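Robot Programming II
Unit 4 handout: Demonstration by hand and by remote control
Instructor: Chidubem Jibrin

Read this before the first lab session. It covers the two ways we record demonstrations in this course, the rules for a usable recording, and what you hand in at the end. The worksheets are on the course page under Unit 4.

4.1 Hand-held demonstration

The person holds the gripper and does the task with it. The camera is mounted on the tool, so the recording has the same view a robot arm would have from its wrist. Fruit in a tray, seen from the tool:
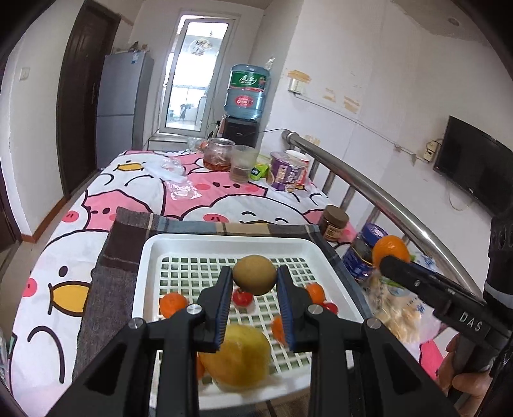
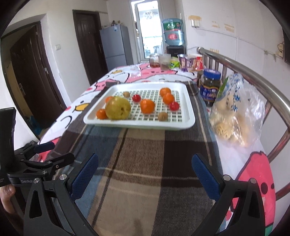 4.2 What gets recorded

A demonstration is one complete run of one task. For the hand-held tool we store three streams: the camera video, the position and orientation of the tool over time, and the opening width of the jaws. The streams must share one clock. If the width signal is late compared with the video, the learner is told that the jaws close after the object has already been lifted, and the policy will copy that.

Force is not stored in this unit. You will notice this when you work with soft items. A tomato and a hard plastic ball of the same size can give nearly the same width signal, and the difference in how hard you squeezed is lost. We come back to this in Unit 6.

The tool position is estimated from the video and the motion sensor together. The estimate needs things to look at. A plain white table and a plain white wall give it very little, and tracking drifts or drops out. Patterned cloth, jars, door frames and furniture all help. Do not clear the background for the sake of neatness.

4.3 Remote control

In the second method the robot arm itself does the task and the operator stays off to the side. We use the Dralteo arm with the Surkholm hand controller. You move the controller, the arm follows at a reduced scale, and the trigger sets the jaw opening.

Remote control has one clear advantage. Every motion in the recording is a motion the arm was able to make. With the hand-held tool you can reach over a rim at an angle the arm's wrist can't match, or move faster than its joints allow, and you won't find out until replay.

The cost is time. The operator gets no feel for contact and usually slows down near the object. Last January's group recorded 709 usable demonstrations over the whole unit, most of them by hand. Students who had never used the controller needed most of a session before their runs were worth keeping. Plan for that.

Remote runs also contain pauses. The operator stops, looks, decides, and goes on. A learner trained on those runs will pause too, sometimes for good, because the camera view during a pause gives it no reason to start again. Trim long pauses with the script in the Unit 4 folder. Leave short ones alone.

4.4 Rules for a usable demonstration

Start with the jaws open and the item you intend to pick in view.

Pick one item per run unless the task card says otherwise.

Approach along a path the arm could follow. For a tray with raised sides, come down from above and keep the wrist from rolling. Check the reach sheet if you are unsure.

Close the jaws once. If you miss, open, back off and try again in the same run. Do not stop the recording. A miss followed by a good second try is a valid demonstration and a useful one — the learner has to see how to recover. Mark it R on the log.

Keep your free hand out of the tray. If two tools are in use at the same table, agree on who moves first.

Hold still at the end with the jaws open before you stop recording. Two seconds is enough.

Do not repeat the same layout. Move the items between runs, turn the tray from time to time, and let some items touch each other or sit against the side. A learner that has only seen a round fruit standing alone will do badly when two are side by side.

4.5 Choosing items

Use items of different size, color and surface in the same session. Small round things roll when one fingertip touches first, so center the jaws before you close. Large fruit may be close to the full opening of the jaws and has to be approached more carefully than it seems from the operator's position. Shiny skin throws highlights that move as the camera moves. This is fine for training but it makes your own review of the video harder.

Soft items change during a session. Replace anything that is bruised or leaking and write the change on the log.

4.6 Lab exercise

Work in pairs. One person demonstrates and the other keeps the log. Change places halfway through.

Part A. Record 16 hand-held demonstrations of moving one item out of the tray and setting it down on the table. Vary the item and the layout.

Part B. Record the same task with the controller. You may stop at up to 19 attempts, including failed ones.

Part C. Load both sets in the Hajji viewer. For each run, find the frame where both fingertips first touch the item and the frame where the item leaves the tray. Enter the two times on the worksheet. Compare the spread between Part A and Part B.

Part D. Pick one hand-held run and send it to the arm for replay at low speed, with the tray empty and an instructor present. Note each place where the arm slows, stops or leaves the recorded path. Explain each one from the reach sheet or the joint limits.

The stop button must be within reach of the log keeper for all of Part B and Part D.

4.7 Common problems

Tracking lost at the start. Usually the tool was lying face down when recording began. Pick it up, look across the room for a moment, then start.

Width signal flat. The jaws were not calibrated. Open fully, close fully, and check the reading. Runs recorded before this can't be repaired.

Video fine, replay too low. The table height in the settings file is still that of the previous group. Measure your own table.

Controller feels reversed. You are standing on the wrong side of the arm. Move to the marked spot before changing anything in the software.

4.8 What to hand in

The log sheet, the Part C worksheet, and one page on Part D. Put the recordings in your group folder on the Ivano server and leave the raw files as they are. Trimmed copies go in a separate folder with the same run numbers. Runs without a log entry are not graded.

Reading for the next session: course notes, sections 5.1 to 5.3, on cleaning and labeling demonstration data. Bring your Part C worksheet.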